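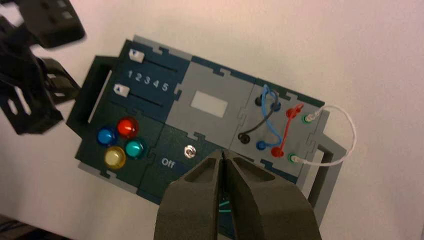 Trarkgate Workshop Members Complete Modular Task Board for Robot Arm

Published 2018-12-08

The Trarkgate Community Workshop has announced the completion of a modular task board, designed and assembled by members of its robotics group for use with the workshop's robot arm. The board was accepted by the group in late November and is now available to all members who have completed the arm safety course.

The project was led by Aisling Foley, who has coordinated the robotics group for the past two years. It was undertaken after members asked for a shared set of exercises that would let them compare one control program with another. Until now, each member had brought items from home to practice with, and results could not be repeated from one evening to the next.

The board is made up of separate panels with puzzle-shaped edges that lock together, in dark teal and light gray. Each panel is given over to one kind of task. One has two sliders with positions numbered from 1 to 5 between the tracks. Another has four round push buttons in red, blue, teal and yellow. A third holds a toggle switch, and a fourth carries ports and cables for plugging and unplugging. A small display window is set into a panel of its own. Handles at either end allow the board to be lifted and turned on the table.

"Members wanted something they could take apart," Ms. Foley said. "If the slider panel is giving trouble, it can go home with someone for the week and the rest of the board stays in use. We drew the edge pattern first and would not let anyone change it after that."

The panels were produced in the workshop on equipment already available to members. Fitting the puzzle edges took longer than planned. The first set was too tight to separate without tools, and the second allowed the board to flex when a button was pressed near a seam. The third set, which is the one now in service, was finished by hand. The group wishes to thank the members who gave up several evenings for sanding.

Wiring was carried out under the supervision of the electronics group. All inputs report to a single controller beneath the panels, which records the time of each button press, switch change and slider movement. The logging software was written by members and is stored on the workshop server under the name Nodance. It will be released to other workshops once the setup guide has been checked.

Total expenditure on the project came to $2,887, against an approved budget of $2,601. The difference was met from the robotics group's equipment reserve and was approved at the November meeting. Most of the additional cost arose from replacing connectors that wore out during early trials. Members planning a similar build are advised to buy spare ports and plugs at the start.

Present work is concentrated on the toggle switch, which the group regards as the most demanding of the simple tasks. The arm must bring its two-fingered gripper close to a small lever without touching the neighboring panels. The cable exercises will follow in the new year. Members who wish to attempt them sooner should speak to Ms. Foley, as the present cables are the only full set.

The board may be reserved in sessions of 70 minutes through the usual booking sheet. No more than 3 sessions may be held by one member at a time. Panels must not be separated while the controller is powered, and the board should be returned to the cabinet in the Geraghty Room after use. Any damage, including loose plugs, is to be entered in the equipment log before the member leaves the building.

Drawings for the panels, together with a parts list and wiring diagram, may be requested at the front desk. Proposals for additional panels will be accepted in writing through the end of January. They should include a sketch, an estimate of cost and the name of the member who will be responsible for the work.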